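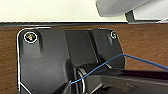
Colette Tessier

Kosisus has released a new version of Avari, its motion planning software for robot arms, with changes aimed at close work near cables, brackets and other small fixed parts.

The main change is in how the planner treats thin objects. Earlier versions filled them in as solid blocks, which often left the arm with no allowed path to the part it was supposed to reach. Avari now keeps a wire as a narrow curve with a margin on each side, and the margin can be set separately for each finger of the gripper. A thin blue wire running across a black plastic bracket, with a finger passing just below it, is the kind of layout the release is meant to handle.

Testing was done at the company's lab in Stastthorpe. Engineers ran 1,225 planned approaches against mounting hardware screwed to furniture panels and logged every case in which the planner gave up or asked for a new view. The average planning time was nearly 400 milliseconds on the lab's standard computer.

"Most of the work went into the last few centimeters," said Maxence Delaunay, who leads the planning group. "The wrist camera sees a lot of dark plastic at that range, and the depth data gets thin. We had to let the planner say it doesn't know."

Unknown areas are now marked as such in the log viewer, and operators can choose whether the arm stops or slows down when it meets one. Stopping is the default.

The update also adds support for Lecomte controllers — a common request from existing users — and fixes two bugs in the replay tool. Saved projects from the previous version will open without changes, but custom gripper models need to be exported again.

Avari is available to current license holders now. A version for new customers is planned for July.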